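Udesar Tarnura Phone Guide
Section 3: Replacing a Lost or Damaged Handset 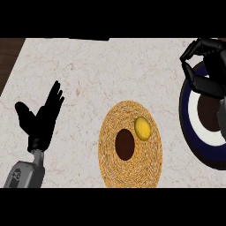 Fig. 3. Robot hand with fingers spread, marble countertop (rendered).

We use cookies to remember your language and region. Accept | Settings

Use this section to move your number and data to a replacement Tarnura phone. The old handset does not have to be present if a backup exists.

Before you start

Charge the new phone to at least 30 percent. Have your Tak account password ready.

1. Turn off the new phone and insert the SIM card.
2. Hold the side key until the Udesar logo shows, then release it.
3. Choose a language and connect to Wi-Fi.
4. Select Restore from Backup and sign in to your Tak account.
5. Pick the most recent backup. Enter the 8-digit code sent to your recovery email.
6. Leave the phone plugged in until the home screen opens.

Note: Apps bought outside the Tak store are not restored. Install them again by hand.

Note: If error 2090 appears at step 5, the code has expired. Tap Send Again and enter the new one.

CAUTION: Three wrong codes lock the account for 30 minutes. Restarting the phone does not clear the lock.

CAUTION: Do not erase the old handset until you have opened your contacts and messages on the new one.

Removing the old handset

1. Go to Settings > Account > Devices.
2. Select the old handset and tap Remove.
3. Confirm with your screen lock.

Musley cases and chargers made for the earlier model do not fit this one.

Related topics
Setting a screen lock
Backing up over mobile data
Warranty claims and repair
Using two SIM cards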